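Wrist cameras, fixed cameras and pouring

24/05/2022

I said last month I would write up the pouring runs once the second batch was finished. It finished on Friday, so this is the write-up. It's long and most of it is numbers and complaints about calibration.

The question was a narrow one. If you train a policy from demonstrations to tip small dry things out of a cup onto a plate, how much does the camera on the wrist help over a camera that just sits there and looks at the table? I had always put both in and never checked. Everyone I know does the same. Gellus, the training code I've been using since the fall, makes it easy to drop an input stream, so there was no good excuse left.

I collected 380 demonstrations over three weeks in May, all by teleoperation, all by me. The material was dry rice. I picked rice over beads because it is cheap and because it shows up well against a dark plate. I randomized the plate position and the starting position of the cup, and I moved the other food and containers on the table between sessions so the policy couldn't just learn where the clutter was. I did not randomize the lighting. The room in Tatville has one window and I kept the blind down.

Of those demonstrations I threw out 19. Most were cases where I let the cup touch the plate, and a few were recording faults where one stream stopped early. I kept the ones where I spilled. I went back and forth on that. My reasoning was that a spill followed by a correction is useful data, but I'll come back to whether that held up.

Then I trained three versions: fixed camera only, wrist camera only, and both. Same network size, same number of steps, same seed. Each version got 30 test pours, with the plate placed on the same set of marks every time. I weighed the rice in the cup before and the rice on the plate after, and counted a pour as good if at least nine tenths of it ended up on the plate.

Results:

Both cameras: 24 good pours out of 30.
Wrist only: 21 out of 30.
Fixed only: 13 out of 30.

I expected the combined version to win. I did not expect wrist only to be that close. With so few tests I wouldn't claim the top two are different at all. The gap down to fixed only is big enough that I believe it.

The failures were different too, and that's the part I found more useful than the scores. The fixed-only policy mostly got to the right place and then misjudged the tilt. It would start tipping, stop short, wait, and then overdo it. From where that camera sits, the cup hides its own mouth for a good part of the motion, so the policy has very little to go on about whether anything is coming out. The wrist-only policy had the opposite trouble. Its tilting was fine, but in five of its nine failures it never found the plate properly, because the plate started out of view and it went looking in the wrong direction.

Blur was a bigger nuisance than I had planned for. The wrist camera is small and its exposure is long in that room, and any quick rotation smears whatever is close. I tried Kárason's trick of dropping the blurriest frames from training and it made things slightly worse. My guess is that the blurry frames are exactly the ones where the pouring happens, so taking them out leaves a hole in the middle of every demonstration. I put them back.

On the spills: I trained one more version with both cameras and with the spilled demonstrations removed. It scored 22, so I can't say anything either way. What I did notice is that the version trained with spills sometimes made a little shake at the end of the pour, which is something I do by hand when a few grains stick. The cleaned version hardly ever did it. Whether that is worth having depends on how you feel about rice on the table.

Things I would do differently. I would fix the exposure before collecting anything. I would also weigh the rice during the demonstrations as well as the tests, since right now I have no idea how good my own pours were, and 24 out of 30 might be close to my own rate. And I would check the wrist calibration every morning. It drifted by roughly 2 millimeters in the second week and I only caught it when the Clurkent mount started to rattle. I tightened it and redid that day's runs, which cost me an afternoon.

Next up is the same comparison with something that rolls, probably dried peas. I also want a version where the fixed camera is used only until the plate is found and is then switched off, to see if that gets back the five lost pours without needing both streams the whole time. The configs are cleaned up and I'll post them when I've written a readme. The raw video is too large for where this blog is hosted, so if you want it, write to me and we'll work something out. 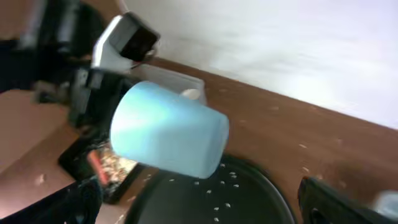 Wrist camera view, with the cup tipped over the black plate and grains on the plate.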